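Equipment plan, progress report to the Madigan fund
29 May 2023

Hi all,

Quick catch-up on where your money is and where I'd like the rest of it to go. Short version: we're under budget on hardware, a bit behind on paperwork, and I have one request at the end.

Back in March the plan was to buy two full robot arms for the Fusby site and collect all our demonstrations by driving them around. I priced that out properly and got cold feet. The arms themselves were okay, but the mounting, safety fencing and service contract ate everything we had left. So we went with handheld grippers first, one for each hand, and pushed the arms back to the fall. I'm really happy with that call!

The grippers came from Jumton and so far we've bought 16, counting spares. Finger pads are the thing I under-budgeted (I'd put them down as a yearly cost and they're looking more like a quarterly one). A pack of 10 pairs is cheap enough, but shipping isn't, so I'd like to order in bulk from now on. Cables are the other sore spot. I've set aside around $700 for longer ones plus some decent strain relief. 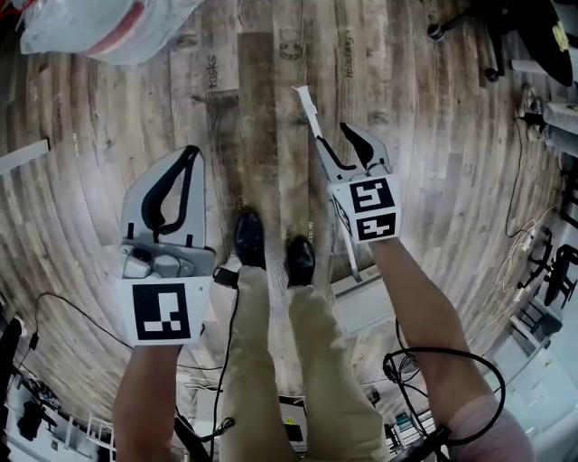 Do we still need to buy the arms if the handheld grippers are doing the job?
We do, at least one. The grippers let us record how a person does a task, but we can't test a trained policy without an arm to run it on. One arm would get us through the first round of testing, and the second can wait for next year's budget.

On quotes: Buromora has come back with a price for a single arm, with a lead time of seven weeks. Jumton is still working on theirs and I've nudged them twice. I'd rather not sign anything until I can put the two side by side, mostly on account of the warranty terms.

Storage is getting tight too, so I've added a line for lockable shelving. It's small, and it can slide if you'd like it to.

My request: could we move the unspent fencing money into consumables now? It's the same total, just a different row on the sheet. If that's okay with you, I'll send the updated version over with the invoices.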